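The Register of Estholm

The Office of Lodgings at Estholm was established to receive travelers crossing between Drademlow and the Langat shore. Its regulations ran to 28 articles, of which the first required that every guest be entered in the Register before being shown to a room, and the last required that every guest be struck from the Register upon leaving.

Diarmuid Rafferty was appointed Keeper of the Register in January. He was provided with a desk, a lamp, a key to the linen room and a copy of the regulations. His predecessor had left the position without notice and without handing over the accounts, and the Office wished it understood that the new Keeper would be held responsible only for entries made in his own hand.

For the first weeks he had no cause to refer any matter upward. Guests arrived by the evening ferry, signed, slept and departed. The Keeper closed the book at midnight and opened it again at six in the morning, as Article 4 directed.

It was in the course of preparing the winter return that he found the entry for Room 2. A guest had been entered under the single name Drutia, place of origin left blank, and had never been struck out. The ink was brown with age. The Keeper turned back through the older volumes, which were kept in the linen room under the spare blankets, and found the same name carried forward at the head of each, always in the same room, always in the hand of the Keeper then serving. The earliest volume he could read was 200 pages long, and the name stood on the first of them.

He wrote to the Office asking for instructions. The Office replied that a guest properly entered and not properly struck out remained a guest, and was entitled to clean towels, hot water and a working key. It reminded him that keys were to be renewed each season in the pattern approved for that season, and enclosed the current issue.

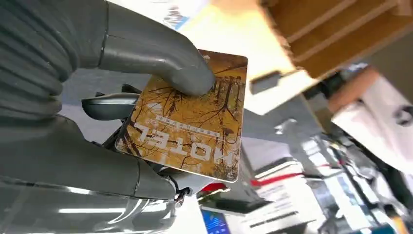

The autumn issue, with bare branches on a yellow ground.

The Keeper took the key up to Room 2 after closing the book. He knocked, as Article 9 required, and waited for the period that Article 9 considered reasonable. There was no answer. A strip of light lay under the door - steady and rather warm, like the light of a reading lamp - and he could hear a page being turned.

The regulations did not provide for entry against the wishes of a guest. They did not provide for conversation either, but the Keeper was new to his duties and the corridor was cold.

"The Office has sent up a new key," he said. "I am to ask whether the room is satisfactory."

The page was turned again. After a time a voice said that the room was very satisfactory, that the ferry had been delayed, and that it would be no trouble to wait until morning.

"Which ferry would that be?" the Keeper asked.

"The one to Drademlow," said the voice. "My sister is to meet me."

The Drademlow service had been withdrawn before the Keeper was born. He considered informing the guest of this, and considered also that the timetable was the business of the Harbor Department, with which the Office did not share correspondence. He slid the key under the door, where it was taken from his fingers quite gently, and he wished the guest a good night.

He returned to his desk and opened the new volume. At the head of the first page he wrote the name, the room and the words "awaiting ferry," and blotted them with care. Then he went down to the linen room and set aside two clean towels for the morning.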